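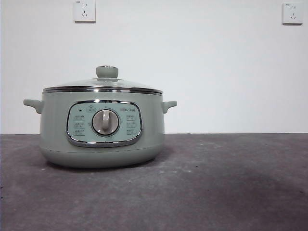
July 2026. Spent the whole morning on the dye tests for the hanging canvas piece, and I think we're finally getting somewhere! Test 4 has the rust tone Sandamali wanted (hers came out muddier, sorry Sandamali). For the second color I keep pointing everyone at the cooking pot, that pale gray-green on the body, a bit lighter on the front and darker down where it curves under. If we can get the linen to do that same slow shift I'll be thrilled. Đạt says more iron, I say less, so we'll dye 2 strips and see.

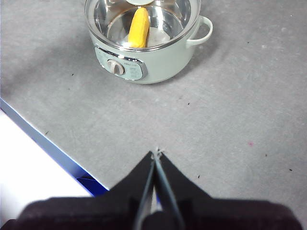 Mordant is down to 74 grams, so somebody please order before September, when the Dusedach show gets hung and we'll all be frantic. Also, the pine stretcher has a twist in it again. Grigore wants to plane it, I'd just clamp it overnight first. Strips are labeled in pencil, don't use the marker, it bleeds!!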